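**Betreff: Re: [greifer-liste] Öffnungsweite aus dem Handkamerabild, Abnutzung der Polster**
**Von:** Silvia Ondrejka

Liebe Liste,

vielen Dank für die schnelle Rückfrage aus Woltodbridge. Ich antworte zwischen den Zeilen und bitte um Nachsicht, wenn ein Ausdruck nicht ganz stimmt, Deutsch ist meine dritte Sprache.

> In deiner Nachricht vom März schreibst du, dass ihr die Öffnungsweite nicht mehr mit Markern auf den Fingern bestimmt, sondern über die Kontur. Wie stabil ist das, wenn die Schaumstoffpolster älter werden? Bei uns springt der Wert, sobald der Rand ausfranst, und wir haben bis jetzt immer das Polster gewechselt. Und rechnet ihr mit beiden Fingern oder nur mit einem?

Zuerst zur zweiten Frage, sie ist leichter. Wir rechnen mit beiden Fingern, aber getrennt. Jeder Finger bekommt eine eigene Schätzung der Lage, und erst danach wird der Abstand gebildet. Wenn ein Finger teilweise außerhalb des Bildes liegt, bekommt seine Schätzung ein kleineres Gewicht. In der alten Version von Brodero war das noch eine gemeinsame Schätzung, und ein Fehler auf einer Seite hat die andere mitgezogen.

Zur ersten Frage: Ja, das Springen kennen wir sehr gut. Die Ursache liegt bei uns an der Spitze. Die Kontur sucht den äußersten Punkt mit starkem Kontrast, und wenn dort helle Fasern vom Polster abstehen, nimmt sie die Fasern für die Spitze. Auf einem dunklen Tisch ist das besonders unangenehm, aber auch auf einer hellen Holzfläche passiert es, wenn die Fasern im Schatten liegen.

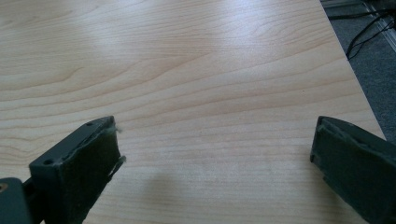

Wir haben deshalb die Spitze ganz aus der Rechnung genommen. Stattdessen benutzen wir die obere Kante des Fingerkörpers und, wo sie zu sehen sind, die Schraubenlöcher. Der Kunststoff verändert sich nicht mit der Zeit, das Polster schon. Aus der Kante wird eine Gerade angepasst, die Löcher legen den Punkt auf der Geraden fest, und die Innenfläche folgt dann aus der Zeichnung des Fingers. Die Dicke des Polsters ist ein eigener Parameter, den wir beim geschlossenen Greifer einmal bestimmen.

Geprüft haben wir das mit 17 Aufnahmereihen, davon 7 mit stark abgenutzten Polstern. Mit der alten Methode waren bei den abgenutzten alle 7 unbrauchbar, mit der Kante nur noch eine. In dieser einen Reihe war der Tisch fast so dunkel wie die Finger, und die Gerade ist auf eine Fuge gerutscht.

Zwei Schwierigkeiten sind noch offen:

- Reflexe auf glänzenden Tischen. Solange der helle Fleck weit vorne liegt, stört er nicht. Wandert er hinter die Fingerkante, wird die Anpassung unruhig. Wir maskieren im Moment alles über einer festen Helligkeit, und das gefällt mir nicht.
- Holzmaserung, die parallel zur Kante läuft. Hier hilft die Richtung des Gradienten, weil der Finger dunkler ist als der Untergrund.

Das Modul von Zwahlen, das jemand hier empfohlen hat, haben wir auch probiert. Es arbeitet mit einer Segmentierung des ganzen Fingers und ist bei neuen Polstern genauer als unseres. Bei den ausgefransten hat es aber die losen Streifen manchmal mitsegmentiert und manchmal nicht, von Bild zu Bild verschieden, sodass man wieder glätten muss.

Die Auswertung läuft bei uns als Schritt in Flovico, Fensterlänge 8 Bilder. Wenn ihr die Parameterdatei möchtet, schreibt mir bitte direkt, sie ist für den Anhang an die Liste zu groß. Sehr interessieren würde mich, ob eure Finger die Löcher auch an der Oberkante haben oder seitlich. Im zweiten Fall müsste man die Zeichnung anpassen, bevor man unsere Werte übernimmt.

Mit freundlichen Grüßen
Silvia Ondrejka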